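12 min read

3. How households sort what they bring home

We turn now to the part of the study that surprised us most, and which we have come to think of as the heart of the whole thing. When we first sat down with families in Powell and in Amon, we asked them a very plain question: where does the food go once the bags are on the counter? We had expected short answers. What we got instead were long and generous stories, many of them about grandmothers, and a good number about arguments over the refrigerator that had been going on for years.

Across the two towns we collected 1703 diary entries from 73 households, each of which kept a kitchen notebook for 20 days in May. The notebooks asked for very little. People wrote down what they bought, where they put it, and what became of it in the end. Some filled in a line or two each evening, while others (bless them) gave us whole pages, with recipes tucked in at the back. We read every entry twice and sorted them by the kind of food and by the first place it was set down.

The first pattern is easy to state. Vegetables that were left out where people could see them tended to be cooked sooner than the ones that went straight into a drawer. This held for squash, peppers and eggplant in both towns, and it was strongest in the smaller homes, where the counter and the dinner table are often the same piece of furniture. Figure 2 goes with this section.
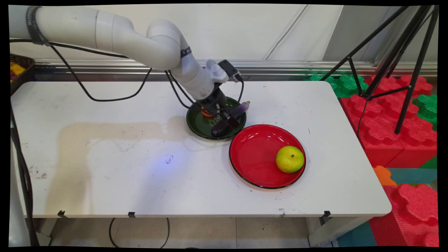 Figure 2. An eggplant on a green plate.

Leafy greens were another matter. They wilted quickly when left out, and families knew this perfectly well, so they went into the drawer with the best of intentions and were very often forgotten there. One mother in Amon wrote that her drawer was "where spinach goes to think about its life," and we have been quoting her to each other ever since.

We should say a word about plates and bowls, as they came up far more than we had planned for. Many households kept one particular dish for whatever needed eating next. It was seldom a nice dish — chipped, usually, or the last of an old set — but everyone in the house seemed to know what it meant. In homes with such a dish, the notebooks recorded less food thrown away, even when the weekly shopping was large. We can't say that the dish itself made the difference, and it may well be that careful families are simply the ones who keep one.

The earlier Narora survey found something close to this among market shoppers, though it looked only at fruit and ran for a shorter time. The Huteck notebooks, whose layout we borrowed with a few small changes, have no space for serving dishes at all, and we added a line for them after the first practice round. We would gladly see that line kept in later work. Section 4 takes up the matter of leftovers, where the two towns part ways.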